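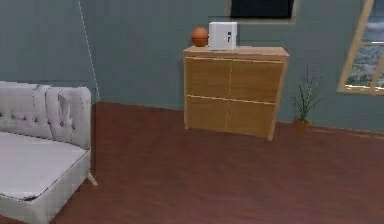

Miranda has a freshly set-up practice apartment, and we've been itching to tell you about it! Regular readers know Miranda as the wheeled house robot that lives in the Dullesov workshop and spends its days learning to get from one room to another without bumping the furniture. What we haven't written much about is the other Miranda, the one that runs inside Trosis, our simulator, and drives through rendered rooms all night while the real one sits on its charger. The newest of those rooms belongs to a home layout we call Rusus. It has a reddish-brown plank floor, a white tufted sofa, and a low wooden cabinet with a basketball and a white box on top, and that cabinet has already taught us more about our settings than a month of tidy test courses did.

Setting up a simulated robot is a lot like setting up a real one, only with fewer scraped knuckles. We start with the base. Wheel diameter, wheel spacing and the weight of the battery all go in by hand from the workshop sheet, and then we send Miranda straight across an open floor and compare the wheel counts with the distance Trosis says it covered. If the two drift apart, everything you do later will be a little bit wrong in a way that's miserable to track down. Our test run is 2290 millimeters, which happens to be the longest clear stretch of tape we have on the workshop floor, so we can do the same run in both places and lay the numbers side by side.

Next comes the range sensor. Ours sweeps low, and low sensors have strong opinions about furniture. Slim sofa legs are a favorite test (a slow sweep can miss one completely), and so is anything with thin leaves, like a potted plant, where one reading lands on a stem and the next one sails through to the wall. We raised the minimum number of hits needed to mark something as solid, tried it, and lowered it again when table legs started vanishing from the map. It's now at 2, and we're happy with it there.

The cabinet problem was our own doing. Somebody had given it a collision shape wider than the thing you could see, so Miranda kept giving it a huge, respectful berth. It looked like a planner bug, and we spent a whole evening in the planner! Turning on the collision overlay showed the trouble in under a minute. The overlay check is now the first line of the setup list, ahead of the wheels.

Doors got the most attention this time around.
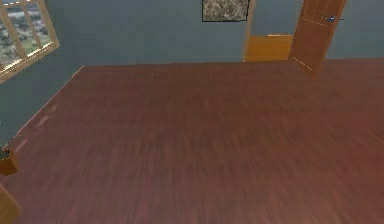

The Rusus room in Trosis, with the door open at the back.

An open door is harder than a closed one. A closed door is just more wall as far as Miranda's map is concerned, but an open one leaves a gap plus a slab sticking out into the room, and the robot has to fit through the first without clipping the second. We set the door clearance in Trosis to 700 millimeters and ran the crossing over and over with small changes to the starting angle. After 1133 runs we had a good pile of near misses to look at, nearly all of them from approaches that hugged the wall beside the hinge. The fix was a wider turn-in point and a slower speed for the last stretch.

Upkeep is pretty simple. Whenever the real robot gets new tires or a different battery, the workshop sheet changes and the simulated base has to change with it, followed by the straight run again. We also clear out the saved maps before each batch, a habit we picked up in November after Miranda spent a night steering around a chair we had deleted that morning.

The Rusus settings are in the shared Trosis folder, along with the updated setup list. If you load them for your own base, put in your own wheel numbers first, and please send us your door runs. We'd love to see how a wider robot does!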